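Home Tidying Helpers Wanted, Claltwood and Tadton

We are looking for friendly, patient people to join our home tidying team from December. If you are the sort of person who can't walk past a muddled tabletop without wanting to put everything back where it belongs, then do please read on, we would love to hear from you!

The work is in people's own homes, mostly bedrooms and sitting rooms, and a good deal of it is small things: bits and bobs left out on a patterned cloth, packets, clips, toys, all the odds and ends that gather in any lived-in room.
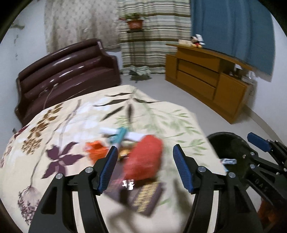
You'll sort what is kept from what is thrown away, always checking with the householder first if you aren't sure (we'd much rather you asked ten times than binned somebody's keepsake). Then there's straightening bedspreads, emptying the bins, wiping down cabinets and finding a proper home for whatever is left.
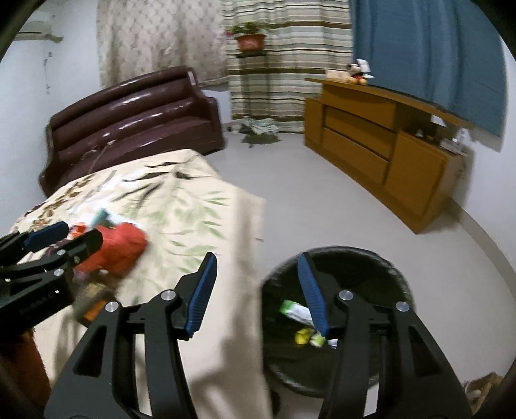
Soft toys go back where the family likes them, and bottles and other little things stay on their own shelf unless we've been told otherwise. Every home has its own ways and we do try hard to respect them.

Hours are 18 a week, with a late start on Tuesday so that everyone can come to the team catch-up at our Karabulut office and have a cup of tea and a natter. You don't need any experience, as new starters go out with one of us until they feel quite settled. You must be 18 or over and happy to be on your feet.

To apply, write a few lines about yourself and a room you've enjoyed putting straight, and send them to Necati Gezer at Drotisitz Home Help, 32 Karabulut Road, Tadton. Do mention which days suit you, and quote reference 686.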